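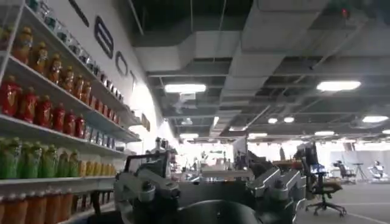
Home | Sites | Checklists | Archive
Filed under: Workplace Automation
2019-03-18 - Safety Office, Harnton

Shelf Restocking Cell, Drurklow - Inspection Checklist 7

1. Emergency stop within reach of operator: Pass.
2. Gripper bolts and brackets: Pass. Recheck in July.
3. Walkway clear, 300 mm beyond arm reach: Fail. Chairs to be kept at desks.
4. Staff trained on restart: Partial. Former stockers now supervise the arm - two still await training.
5. Manual lifting: Reduced. Staff request written job duties; referred to Wandis.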